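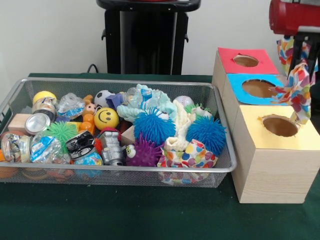

Toy sort in the Flivasside activity room

The small toys in the activity room at Flivasside have been put together in one wire basket and are ready to be gone through before the winter program opens in February. Anyone with time to spare is welcome to come by and help.

The basket sits on the green cloth at the long table. It holds what came out of the old drawers, along with the odds and ends that families have handed in at the front desk. There are balls of several kinds, spiky rubber ones among them, and a good many things that are not toys at all, such as jars and a tin lid. Those can stay. The younger children like lids, and the jars are useful for sorting games as long as an adult is at the table.

Next to the basket are the three wooden boxes with the colored paper tops. Each top has a round hole in it, and the children drop things through. The paper tears after a few weeks of use, so we would be glad of heavy colored paper if you have some left over from a project. Sheets should be at least 8 inches across.

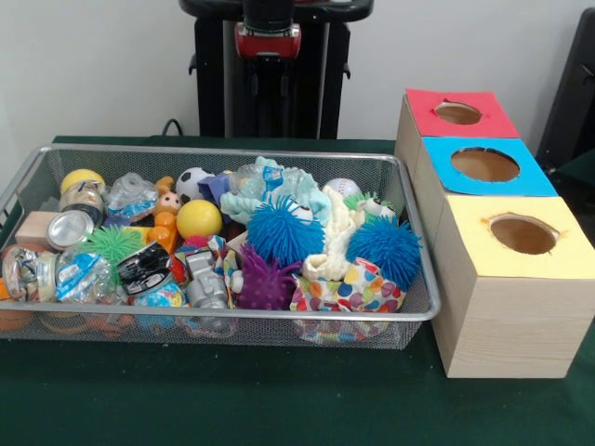

Mared Skyrme

Sorting goes as follows. Take things out a handful at a time and lay them on the cloth. Wipe hard plastic and wood with a damp rag. Knitted and crocheted pieces go in a separate bag for Amparo Alcaraz, who will wash them at home and bring them back the next week. Rubber balls can be rinsed in the sink and left on a towel overnight.

Check the spiky balls for splits and throw out any that have come open. Clear plastic bags with labels should be emptied and kept out of the children's reach. If a bag still has something in it and you can't tell what it is, leave it on the shelf by the door for Telmo Montes to look at.

Please don't add stuffed animals. We have no room for them this year. Balls, wooden blocks and small figures are always wanted, and we can take up to 59 more pieces before we need a second basket.

Cayetano Miranda has offered to sand the edges of the wooden boxes. He will need them for two evenings, and the drop game will be put away during that time.

To sign up, leave your name at the desk or call extension 3511.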